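Food robot rules, the unglamorous version. A thread, because I've been writing setup standards for our burger cell at Kurnley and I have opinions now (1/11)
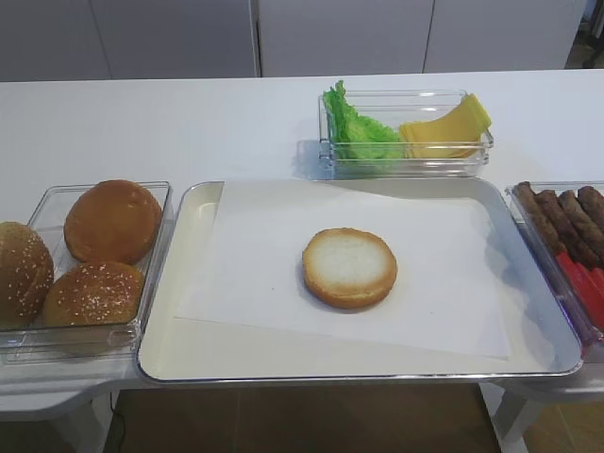

Photo: Kurnley test kitchen, 08/02/2026

2/ The big safety standards tell you plenty about guarding and stopping and speed. They tell you very little about where the lettuce goes. So every team ends up writing its own house rules, and most of those live in one person's head until that person goes on vacation!

3/ Our first rule is about the start state. Every run begins with the tray in the middle, paper on it, one bottom bun on the paper, cut side up. If it doesn't look like that, you don't hit start. You fix it first, even if you're sure the arm would cope (it might! still fix it).

4/ Paper can be crooked, by the way. We argued about this for most of June. I wanted it square to the tray every time, and I lost. Real counters have crooked paper, so the house rule now says "on the tray, bun fully on the paper" and leaves it there.

5/ Same with buns. Seeded and plain go in the same container on purpose. Please don't sort them to be nice to the vision system. I did that once and our success numbers looked fantastic for a whole afternoon, and then I had to throw them all out.

6/ Clear containers: I get asked about these a lot. Yes, they throw reflections. Yes, opaque ones would be easier on the cameras. But the people restocking need to see what's in there without leaning over the table, and I'd take that trade every time.

7/ Lettuce and cheese share a divided container at the back. Rule: each stays in its own section, and if a slice flops over the divider you stop and swap it out. Cheese is a major allergen, so "eh, it's only touching a little" is a no from me.

8/ Log every human touch. Nudged a bun? Log it. Straightened a slice of cheese? Log it. We went back through 462 runs and found 6 with a hand correction that never made it into the notes. Small number, but I couldn't tell you what else we missed, and that bugs me way more.

9/ Restocking happens with the arm parked and motion locked out. Paused doesn't count. Segers (they do our safety reviews) made us put this on the very first line of the sheet and they were right, I had it buried on page 5 under the cleaning stuff, oops

10/ Speaking of cleaning: anything that touches food comes off without tools, or it doesn't go on the arm. We borrowed that one from the folks at Bernine and it killed two of my favorite designs. Still a good rule. I'm still a tiny bit sad about it.

11/ If you run a food cell and have a setup sheet you like, send it over, I'd love to compare! Especially how you handle sausages, our wording there is a mess and I'm rewriting it this week. Ours is one page, front and back, and I'm happy to share it once that part is fixed.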